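Prorkton College, Design Foundation
Week 4 handout: Yellow, black and the business of being noticed

Please bring the tile cards back with you. We are two sets short and the evening group needs them.

Last week we finished on brightness, and I rushed the end, so we start there. Light enters the eye and falls on the retina, where two families of cells deal with it. Rods work in dim light and give us no colour at all. Cones need more light and come in three kinds, usually called short, medium and long after the wavelengths they answer to best. The names "blue, green and red cones" are handy but a bit misleading: the medium and long kinds overlap a great deal, and the long kind peaks nearer to a yellowish green than to anything you would call red.

I love that overlap! It is why yellow seems so bright to us. Light from the middle of the spectrum stirs both the medium and the long cones strongly, and much of our sense of lightness comes from those two added together. Take a strong yellow and a strong blue, both as vivid as the paint allows, and photograph them in black and white. The yellow goes to a pale grey and the blue to a dark one. Do try it on your phone before reading on, it takes 30 seconds.

Hue, lightness, strength
Keep these three apart in your notes. Hue is the family name (yellow, green, purple). Lightness is how near the colour sits to white or to black. Strength, which the textbooks call chroma, is how far it stands from grey. Most arguments about whether two colours "go" are muddled because one person means hue and the other means lightness.

A quirk for the exam-minded: different hues reach their greatest strength at different levels of lightness. Yellow gets there high up, close to white. Blue gets there low down. Darken a yellow and it soon stops being yellow and turns olive or brown, and plenty of people refuse to believe that brown is a dark yellow or orange until they see it done. We will do it with the Jular lamp, so sit near the front if you can.

Contrast
Two patches side by side change each other. A grey on black looks lighter than the very same grey on white. A grey on yellow picks up a faint bluish tinge. None of this is a fault in your eyes. The visual system is much more interested in differences than in amounts, and that is how you can read the same newspaper at noon and by a bedside lamp.

For anything that must be read or spotted quickly, difference in lightness does most of the work. Red lettering on a green ground can have huge hue contrast and still be miserable to read, and for a reader with red-green colour blindness it may nearly vanish. Black on yellow is strong on lightness and keeps a definite hue as well, and it stays strong for most people with colour-blind vision. Wasps got there long before sign painters.

Exercise from the Gruber sheet
Use the 13 tiles in your set. Lay them out from lightest to darkest, by eye, working fast. Photograph the row, take the colour out, and look for the places where your order goes wrong. Almost everyone puts strong reds too light. Swap the tiles until the grey version runs smoothly, then turn the colour back on and have a good look. The corrected row often feels wrong for a minute or so, and that feeling is worth writing down.

Then choose four pairs from the row: one that differs mainly in hue, one mainly in lightness, one mainly in strength, and one you simply like. Walk to the far end of the corridor and look back at them. Which pair melts together first?

Reading: the Povlow booklet, sections 2 and 3. Section 3 has the diagrams of cone response, and they are far clearer than my board drawings.

For next week, collect pairs of colours from ordinary places. Kitchens, car parks and toolboxes are all good hunting grounds.

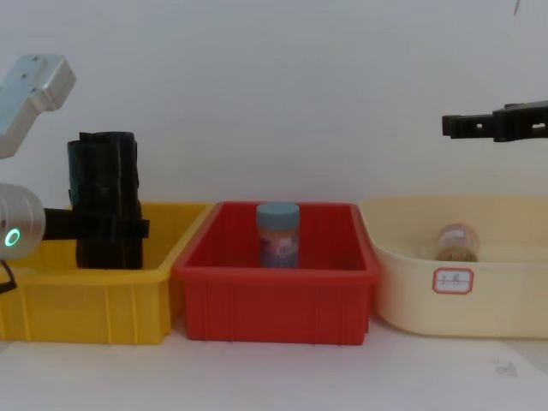 Write the light level beside each pair you collect, even if it is only "bright", "dull" or "lamp". As dusk comes on the rods begin to take over, reds sink first, and blues and greens hold up surprisingly well. A pair that shouts at lunchtime may be whispering by teatime, so if you can manage it, go back and look at one of yours twice.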